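6 min read

I spent most of January sorting out the kitchen, and the part that took longest was the stuff that doesn't belong anywhere. Plates go with plates. Pans go with pans. But every kitchen I have lived in also has a pile of odds and ends that drifts from the counter to the windowsill to the top of the fridge, and ours had gotten bad enough that Saimi put a moratorium on buying anything with a handle.

We moved into the apartment on Grirkley Street four years ago. The kitchen has one deep drawer, three shallow ones and a cabinet under the sink where the pipes take up most of the room. I measured the deep drawer before I started. It is 40 centimeters wide, and I mention it only because I ordered a divider that was wider than that and had to send it back.

I began by emptying everything onto the floor. This is what all the books tell you to do, and I don't recommend it if you plan to cook dinner that evening. We had toast.

The first thing I learned is that I own far too many things for cleaning other things. There were sponges still in the wrapper, two bottle brushes from when our nephew stayed with us, and a dish brush I thought I had thrown out last summer. I like a dish brush better than a sponge. It dries faster and you don't have to put your hand in the water. But one is enough, maybe two if you count the one for muddy vegetables.

The second thing was lids. I had lids to jars that broke years ago. I had a lid that Hammad Kiani left here after a potluck, and when I texted him he said he had gotten rid of the pot. So that went too.

My rule in the end was simple. If I had used it since the fall, it went back in a drawer. If I hadn't, it went into a bin by the front door and stayed there for a week. Anything I took back out of the bin during that week could stay. I took out a potato masher and the small funnel. Saimi took out a melon baller – I have never seen her ball a melon, but that was her call.

A plain open bin works better for this than a bag or a box with a lid. With a bag you forget what you put in it and you start digging. With an open bin you walk by and see the lot. It also holds things that don't stack, which is most of what ends up in there. Long things go along the sides, round things go wherever they fit, and you can see the bottom until you get close to done.

What was left after the week went to the swap shelf at Toivonen, the laundromat on the corner. Effie Forsyth runs the shelf and she is strict about it. Everything has to be clean and nothing can be chipped. She turned down two mugs and I carried them home again. They are holding pens now.

The divider I finally kept is a Gelska, the narrow one. It slides a little when you pull the drawer open fast, so I put a strip of shelf liner under it. The dish brush lives in a cup next to the faucet, and the drawer next to the stove is for things I reach for while something is boiling. I still haven't done the cabinet under the sink. I bought a small rack for it, but the drain pipe is right where the legs should go, so I will probably have to cut one of them down or find a shorter one. 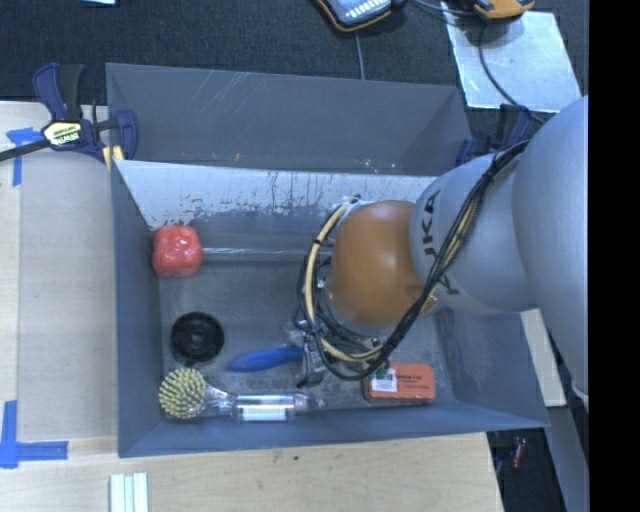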